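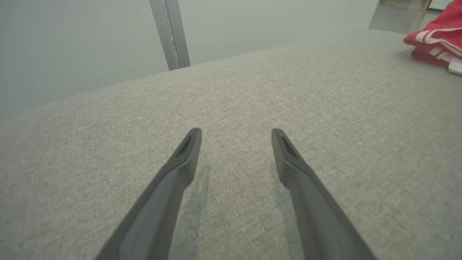 Welche Finger soll ich für weiche Sachen wie Handtücher nehmen?

Die schmalen, spitz zulaufenden. Mit denen komme ich am besten unter eine Stoffkante, und in der Handgelenkkamera bleibt zwischen den Spitzen genug vom Untergrund zu sehen. Die breiten Finger haben mehr Auflage, schieben den Stoff bei mir aber gern vor sich her.

Skestberg: Greiferfinger im Vergleich auf Polsterstoff

Stand: 18. März 2023

Hallo und schön, dass du reinschaust! Hier liegen meine Aufnahmen und Notizen aus dem Fingervergleich. Angefangen hat das Ganze als kleiner Test für zwischendurch (haha), inzwischen ist ein ordentlicher Datensatz daraus geworden, und weil ich ständig nach den Rohdaten gefragt werde, stelle ich ihn jetzt einfach rein.

Was drin ist

27 Durchläufe, jeder mit Video aus der Handgelenkkamera, Gelenkwinkeln und Öffnungsweite des Greifers. Verglichen habe ich zwei Fingersätze: die schmalen nenne ich in den Dateien "Bomstead", die breiten "Zadport". Der Controller heißt bei mir "Sugawara" und war durchgehend derselbe, sonst hätte ich mir den Vergleich auch sparen können.

Aufgabe ist immer das Greifen von gefaltetem Stoff auf einer gepolsterten Fläche. Klingt langweilig, ist aber erstaunlich fies! Das Polster gibt nach, und ein Millimeter zu tief heißt: Die Finger drücken sich in den Bezug und nehmen ihn gleich mit.

Ordner

runs/ enthält die Durchläufe, fortlaufend nummeriert
calib/ enthält die Kamerakalibrierung, je Fingersatz eine Datei
notes/ enthält meine Notizen, ungeschönt und teilweise nachts getippt

Bitte nimm wirklich die passende Kalibrierung zum Fingersatz. Ich habe beim Umbau jedes Mal die Kamera gelöst, und sie saß danach nie wieder ganz gleich.

Was mir aufgefallen ist

Bei den schmalen Fingern lohnt es sich, langsam zuzumachen. Mit dem vollen Tempo rutscht die oberste Stofflage weg, mit etwa 24 Prozent davon bleibt sie meistens zwischen den Spitzen. Bei den breiten hat das Tempo kaum etwas geändert, da kam es viel mehr auf den Anfahrwinkel an. 7 Grad Neigung haben mir gereicht, steiler wurde es wieder schlechter (warum, weiß ich ehrlich gesagt noch nicht).

Die Kamera mag hellen, melierten Bezugsstoff übrigens gar nicht so ungern. Die feine Struktur gibt der Bewegungsschätzung etwas zum Festhalten. Auf glatten einfarbigen Flächen ist sie mir dagegen regelmäßig davongelaufen.

Bekannte Macken

Bei 4 Durchläufen fehlt der Anfang der Gelenkdaten, die sind im Dateinamen mit "_kurz" markiert. Der Weißabgleich stand auf Automatik, also bitte keine Farben zwischen den Durchläufen vergleichen. Kraftwerte gibt es keine, der Sensor dafür kommt hoffentlich im Juli, dann lege ich nach.

Benutzung

Nimm dir, was du brauchst, auch für eigene Auswertungen. Über einen Hinweis auf Skestberg freue ich mich, und über Fehlermeldungen sogar noch mehr! Am liebsten mit Nummer des Durchlaufs und Zeitstempel, dann finde ich die Stelle schneller.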